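June 22, 2021 - Harkstead, garment handling

Pants again today, elastic waist, on the bed.
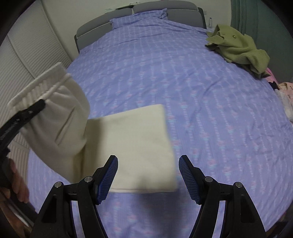 Count stands at 2,000 folds against the 2,285 we promised Clenen before December. The last 300 or so can be knits, which are slower.

Talked over lunch about what happens to the folding line at Prinanwood once the arms go in. Their plan keeps all 20 folders but moves half to checking and repairs. Same pay grade, less standing. The night crew isn't keen - checking is dull and you can't chat.

My view is the waistbands stay with people for a good while yet. Clenen's schedule says otherwise.

To do: new pads, ask Prinanwood for the shift roster, relabel yesterday's shirts.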